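Spur gear

4 min read
611 shares · 24 comments

A spur gear is a toothed wheel whose teeth are cut straight, parallel to the shaft on which it turns. It is the simplest and most common type of gear. Spur gears carry motion between parallel shafts and are found in clocks, hand tools, kitchen appliances and machine tools. 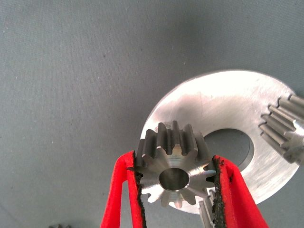
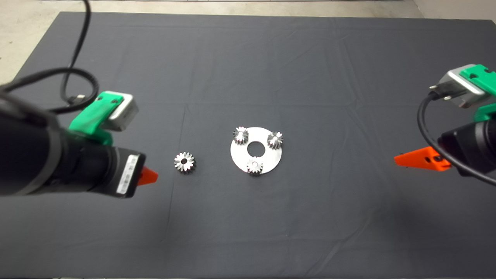
Small steel spur gears and a flat metal disc with a round central hole.

Parts

The round hole through the middle of a gear is the bore. The hub is the material around it, and may be left flush with the teeth or raised on one side. Face width is the length of a tooth measured along the shaft. Two gears can share a diameter and tooth count and still differ in face width — the wider one spreads the load over more metal and is usually chosen for the slower, harder-working shaft.

Tooth size is given as module in metric countries and as diametral pitch in the United States. Gears must match in size and pressure angle to mesh properly.

Gear ratio

The ratio of a pair is found by dividing the number of teeth on the driven gear by the number on the driver. A driver with 20 teeth and a driven gear with 40 give a ratio of 2 to 1. The driven shaft turns at half the speed, with close to twice the torque once friction is allowed for. Two external gears in mesh turn in opposite directions. An idler placed between them restores the original direction and leaves the ratio unchanged.

Use with plates

In small gearboxes, several gears are often arranged around a common center and carried by a round plate. Pins or short shafts fixed in the plate hold each gear in position. The Skaker reducer, built at the Jisimell works in Cullilthorpe, used this layout in a hand winch. Later Harawira winches kept the plate but had wider gears.

Noise and wear

Straight teeth meet along their full width at once, so spur gears tend to whine at high speed. Helical gears run more quietly but push sideways on their bearings. Wear shows first as polished bands on the tooth flanks, later as pitting. Light oil is enough for slow, open gears; enclosed sets normally run in grease or an oil bath.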